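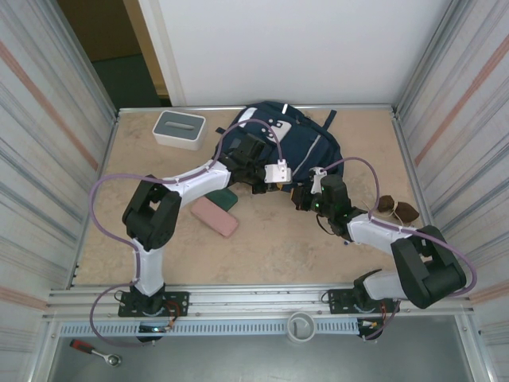

About Nomesen

Nomesen specifies and packs school backpacks. Our customers are schools, reading programs and parent associations that want every student to start the term with the same books and supplies, placed in the bag in the same order. We do not make bags or print books. Schools send us a title list and a supply list, and we send back filled backpacks, labeled by class.

The company was started by Chutima Inthanon and Wiroj Kaewkla as a packing service for a single reading program. The office is in Suite 407 of the Prirance building. Packing and storage are on the ground floor of the same building, with a separate entrance for deliveries.

What goes into a bag

A standard order has up to nine items per bag. Most orders combine paperback or hardcover books with small supplies: an eraser, a marker, correction tape, sometimes a flat case or a packet of tissues. Items outside these groups are accepted if they fit the main compartment and have no liquid inside. Food is not accepted.

Chinese classics and poetry anthologies make up a large share of the book orders. These editions vary in thickness, and thickness affects the packing order more than page size does. Before a title is added to an order we record its height, width, thickness and weight, and whether the cover is stiff enough to stand without support. A thick book goes in first, spine down, against the back panel of the bag.
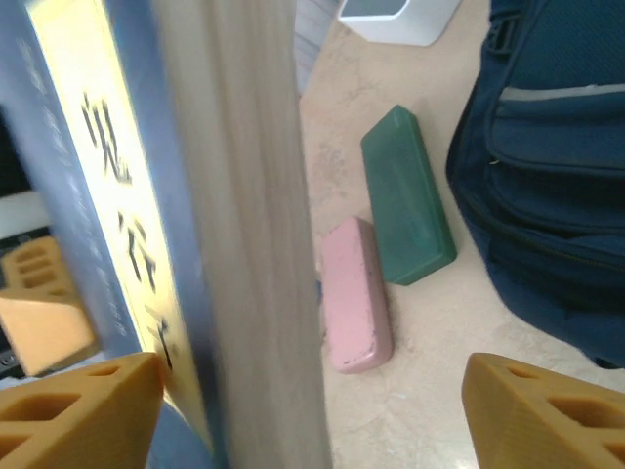 Thick book held upright; blue spine with a yellow-cream title stripe.

How an order is packed

Each bag style has a packing sheet. The sheet gives the order of the items, the side each one faces and the compartment it goes into. The general rules are the same for all styles:

Books before supplies.
Largest book nearest the wearer's back.
Spines down, unless the school asks for titles to be readable from the top.
Hard items flat against a book, never against the outer fabric.
Markers and correction tape in the front pocket, caps checked.
Zippers closed fully, then the outside of the bag wiped.

Guadalupe Escobedo maintains the sheets. A change to a sheet takes effect on the next order and is not applied to bags already closed. Schools may ask for the sheet that applies to their order and may propose changes to it in writing.

Book condition

Books supplied by the customer are sorted into two grades on arrival. Grade 1 has no visible wear. Grade 2 has scuffed edges, light marks on the cover or a worn spine, with all pages present and the binding sound. Grade 2 books are packed only if the customer has agreed to them. Anything below Grade 2 is returned with the next shipment.

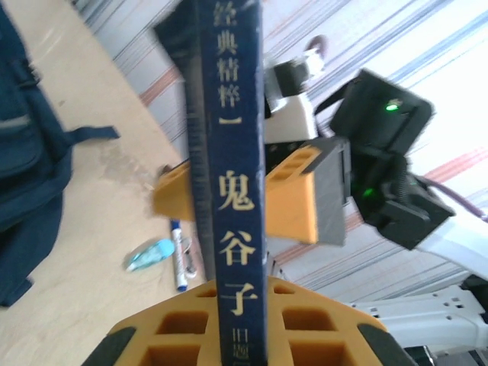
Prapai Nilsuwan wrote to us in September that Grade 2 had worked well for the class library bags, but that the younger students would rather have a scuffed cover than a heavy one, and asked whether weight could be listed next to condition. It now is. The packing list shows the grade and the weight of each title, followed by the total for the bag.

Weight limits are set by the school. We will pack to any limit we are given, and if a title list exceeds it we report which books account for the excess before packing begins.

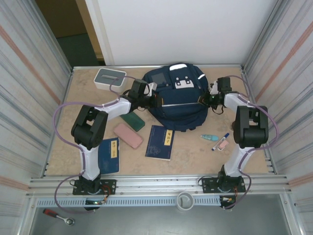
The same report covers volume. A title list can be within the weight limit and still not close in the bag chosen, usually when two thick books are combined with a rigid case. In that situation the school can choose a larger bag, move one book to a second delivery or change the edition.

Order sizes and schedule

The minimum order is one class. The maximum for a single delivery is 500 bags; larger orders are split by grade level. Empty bags, books and supplies should arrive together where possible. Partial shipments are stored on the shelf assigned to the order until the rest is received.

Contacts

Orders and quotations: Lamai Sombatkul
Packing sheets and item measurements: Guadalupe Escobedo
Deliveries and returns: Wiroj Kaewkla, ground floor entrance

Page last revised Oct 9, 2026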